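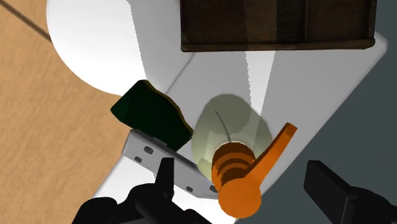 4.2 The last inch

Most households in Clinstead own at least one bottle that is neither in use nor thrown away. We had expected this of vinegar. We had not expected it of cough syrup, vanilla, and a walnut oil whose owner described it, with some pride, as older than her marriage.

Participants were asked to keep a kitchen diary through June and to write down each time they picked up a bottle, looked at it, and put it back. Lightfoot called these events "audits" in the pilot, and the name stuck despite our efforts. Across the 10 households that finished the diary, audits clustered in the early evening, when people were hungry and open to distraction. Few led to any disposal. One participant in Dedport audited the same soy sauce on 9 occasions and recorded the outcome each time as "fine."

The interviews, carried out by Stoyanova and Ó Briain, suggest that the container matters more than what is in it. Plastic went out with little ceremony. Glass was felt to deserve a rinse, and the rinse was felt to deserve an afternoon that never came. A cap that still closed well counted strongly in a bottle's favor, even among those who agreed that they would never again open it.

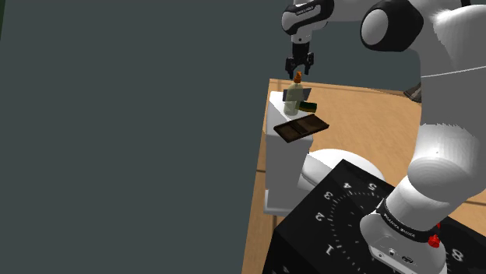
Figure 3. Glass bottle with orange cap.

Price had less effect than Kirkegaard's account of pantry guilt would predict. The cheapest item in the sample was defended at greatest length, in an interview that ran to five pages of transcript and touched on the speaker's brother-in-law. We return to him in Section 5.

Stated rules were common and rarely followed. Four households told us they threw out anything unopened for a year. All four were keeping mustard that failed this test, and two offered us some.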